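Pereck Interior Spaces Collection
Data card, release 4

Summary

The Pereck collection records the interiors of large furnished and part-furnished rooms, with attention to ceilings, glazing and lighting. It was prepared by the Tokevgate office of Wikström for the use of students and surveyors who need material on ordinary working buildings. The present release covers 68 rooms and contains 600 photographs.

Contents

Each room has its own folder, holding the photographs and a plain text note. The note gives the number of levels, the finish of the walls and ceiling, the type of light fittings and the side on which the windows stand. Rooms with a mezzanine are listed under both levels - the upper level carries the suffix U. Measurements are given in metres where the owner of the building supplied them, and are otherwise left blank.

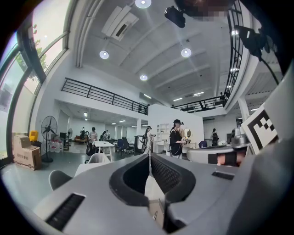
Two-level room with white walls, ribbed ceiling and a curved bank of windows.

Ceiling fittings are recorded under separate headings for recessed downlights, panel lights and air-conditioning vents. Windows are described by shape and by the colour of the frame. Daylight is entered as strong, moderate or weak, as judged from the photograph alone.

Known limitations

Stairs and storage areas are poorly covered. Notes made before April used a single heading for all light fittings, and six of these have not yet been revised. Curved walls are entered as straight in the older floor sketches.

Maintenance

Corrections should be sent to Lovisa Lindqvist, with the folder name and the heading concerned. Ceiling entries were checked by Houshang Salehi and window entries by Pascal Joly.

Last revised: 18 May 2019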